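Ticket: Wage distribution tables not reconciling, regional inequality workbook
Status: Open, then Pending, then Resolved (see last entries)
Queue: Data desk, Bondard Institute
Priority: High, changed to Normal

Opening note

Decile shares in the regional inequality tables don't add to 100. Bottom half looks too poor, top decile looks too rich, and the Gini for Wulau has jumped since the last build. Policy team want to quote it in the tax paper. Please don't let them quote it yet.

Steps to reproduce: open the Jidura build, pick Wulau, household income after tax, all ages. Add the ten shares up. You get more than you should. Lindemann region does the same thing but smaller. Other regions fine, as far as I've checked, which isn't all of them.

What I expected: shares sum to 100, Gini close to the last release.
What I got: neither.

Entry, first look

Cleared the cache and rebuilt. Same result. Not a display problem then, the numbers are wrong in the export as well.

Checked the rounding. Rounding can push a total out by a tiny bit but nothing like this. Ruled out.

Checked the weights file. Survey weights load OK, no blanks, no negatives. Weighted population for Wulau matches the published one. So the people are all there, it's the money that's off.

Entry, later same morning

Ran the pre-tax version for comparison. Pre-tax sums correctly! Every region. So whatever is going wrong happens between pre-tax and post-tax, meaning the transfers step or the tax step.

Turned transfers off, left tax on. Sums correctly.
Turned tax off, left transfers on. Broken.
Transfers it is.

Sent a note to the policy team saying hold the Wulau figure. Got back "how long". Don't know how long.

Entry, transfers step

Jidura reads three transfer files: pensions, housing support, and family payments. Tried them one at a time.

Pensions only — fine.
Housing only — fine.
Family payments only — broken, Wulau and Lindemann.

Opened the family payments file. Header row looks normal. Column order looks normal. Scrolled down a long way. Some households in Wulau have a negative payment. Not many but the amounts are large. You can't recieve a negative family payment, so either these are clawbacks from an earlier overpayment or somebody has put a minus sign where it shouldn't be.

If they're clawbacks it's a real thing and we need a rule for it. If it's a sign error we fix the file and go home. Asked the Lindemann office which.

Entry, waiting

No reply from Lindemann. Working from home for the rest of this, so use the ticket and not the desk phone.

Meanwhile read the manual for the share calculation. It says negative incomes are "treated according to the setting". Very helpful. Went looking for the setting.
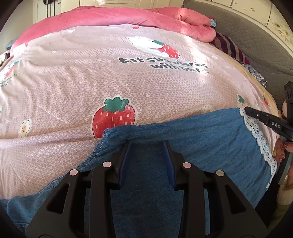 Found it, it's in the project options under Bounds and is called floor mode. There are 2 choices, keep and clip. Keep leaves negative incomes as they are. Clip sets them to zero. Ours says clip. Nobody on the change log has touched it, so it must of been clip when the project was set up.

Now here's the thing. Clip changes the household incomes, which go into the top of each share. The regional total on the bottom gets worked out before the clipping. So you're dividing a bigger number by a smaller one and of course it goes over 100. With no negatives in the data you'd never notice. First time we've had negatives, first time it breaks.

That explains the sum. Does not explain why the bottom half looks too poor. If anything clipping should make them look richer. Leaving that open.

Entry, test on keep

Switched floor mode to keep, rebuilt Wulau only. Shares sum to 100. Good.
Lindemann on keep — also sums to 100. Good.
Gini still too high though. Bottom decile share is now lower than before, as you'd expect with the negatives left in.

So two faults. One, clip mode uses the wrong total. Two, the negatives themselves.

Reverted to clip so nobody picks up a half fixed build by accident. Saved the test output separately.

Entry, reply from Lindemann

Pasting the useful part:

"These are recoveries of overpaid family payments. Under the old system they were spread out over the following year. The new system books the whole recovery in one month. Same total amount, different timing."

So not a sign error. They're real, but a monthly figure has been picked up by Jidura and multiplied up to a year. A family who owed back one lump now looks as if they pay it every single month. That's your missing money at the bottom, and that's why it's the poorer households who get hit, they're the ones on family payments in the first place.

Asked for the annual file instead. They have one, apparently always have.

Entry, comment from policy team

"Can we just use the draft number with a footnote?"

No. The draft says inequality in Wulau has gone up sharply in a year. With the recoveries annualised properly it might have gone up a bit, or down, or not moved. People will read the headline and argue about top tax rates on the back of it. A footnote won't catch up with that. Please wait for the rebuild, and please take the chart out of the shared slides.

Entry, annual file

Annual family payments file arrived Saturday. Loaded it. First attempt failed, error 14, "key mismatch". Household IDs in the annual file have leading zeros, ours don't. Stripped the zeros, loaded fine.

Negatives now: a few left, small, all look like genuine recoveries bigger than the year's payment. They get swallowed by the rest of the household's income so no household in Wulau or Lindemann ends up below zero overall. Checked by sorting.

Rebuilt everything on keep.

Wulau shares sum to 100.
Lindemann shares sum to 100.
All other regions sum to 100, did check all of them this time.
Gini for Wulau slightly above last release, inside the margin. No story there.
Bottom 50 per cent share back in line with the earlier years.

Fix applied

- Family payments now read from the annual file. Monthly file moved out of the folder so it can't be picked up again.
- Floor mode set to keep for the whole project.
- ID clean-up added before the load step.
- Added a check that stops the build if any region's shares don't sum to 100.

Not fixed

Clip mode still uses the unclipped total. That's a fault in Jidura itself, raised with them separatley. Until they answer, leave floor mode alone. If you really need clip for a one-off, work out the total by hand afterwards and say so in the notes.

Last year's tables not affected, there were no negatives in that data. Looked anyway.

Closing note

Policy team have the new figures and the draft chart is out of the slides. Paragraph on Wulau has been rewritten their end, not seen it yet, would like to before it goes out. Setting this to Resolved. Reopen if the sums go off again, and put the region in the title please.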